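Two grippers, one week of trying

Since April I have the two-finger gripper from Hoekstra on the arm, and last week the second one came, with jointed fingers and soft tips. Luuk Hendriks lent it to me until the end of the month. I wanted to know which of them is better with bottles, because bottles are most of what we pick in Wandthorpe.

The old one is simple and strong. It closes, it holds, and the program for it is short. But on a round plastic bottle it must come exactly in the middle, otherwise the bottle turns away and rolls. I wrote down 139 picks with it and I was not so content with the list.

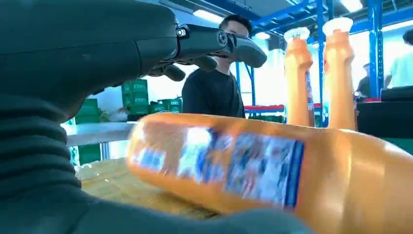
With the jointed fingers I have more freedom in the angle. A bottle that lies on its side is also less of a problem, and I could make the closing force lower. The bad side is the size. It is a big hand, and between two bottles that stand close together I must plan the path very carefully. Also the wrist camera sees a lot of finger and less of the table, so I moved the viewing position higher.

Ineke Schouten asked me about the price. The new one would cost us 3000 euro, and the cable is another 400. For that money I would first like to test it with wet bottles. Nele has promised to help me with this on the evening shift.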